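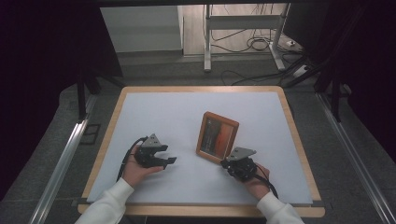
Resources > Reviews > Hanging and Display

Review: the Prollholm Picture Hanging Kit

The Trastia Reading Rooms lend small framed works to members, who may keep them at home for up to 3 months. Many of these works are light pieces in wooden frames, and members often ask which fixings they should buy. The display office has therefore tested the Prollholm kit over a full lending period. This review sets out its findings.

Contents and price

The kit comes in a flat card box and holds 111 parts: hooks in three sizes, steel pins, screw eyes, felt pads and a coil of braided wire. A small spirit level is also supplied. The office paid 276 kroner, including delivery. The instructions are printed on one folded sheet and are clear, although the table of weights is set in very small type.

Use on plaster and brick

The hooks were fitted to the plaster walls of the east corridor and to the painted brick of the Leclerc Room. On plaster the pins went in cleanly and left a narrow hole that was easily filled afterwards. On brick the results were poor. Two pins bent before they had gone in to half their length, and a masonry plug was used in their place. Members with brick walls are advised to buy plugs separately.

Frames hung from two hooks stayed level throughout. Those hung from a single hook on the braided wire tended to shift when doors nearby were closed. Felt pads at the lower corners reduced this a good deal.

Other points

The spirit level is accurate but too short for frames wider than a sheet of writing paper. The screw eyes are sharp and well cut, and did not split the softwood frames tried. The Tunness kit, reviewed last July, has a better level and a sturdier box, but fewer small hooks.

Recommendation

The Prollholm kit is recommended for small and medium frames on plaster or timber walls. It is not recommended for brick, nor for any work under glass that is hung above a bed or seat.

Albane Riviere
Display Office

Comments (2)

Blandine Joly
Does the wire come in more than one thickness? Mine frayed at the knot after a few weeks.

Display Office
One thickness only. Please pass the wire twice through each screw eye before twisting it back on itself.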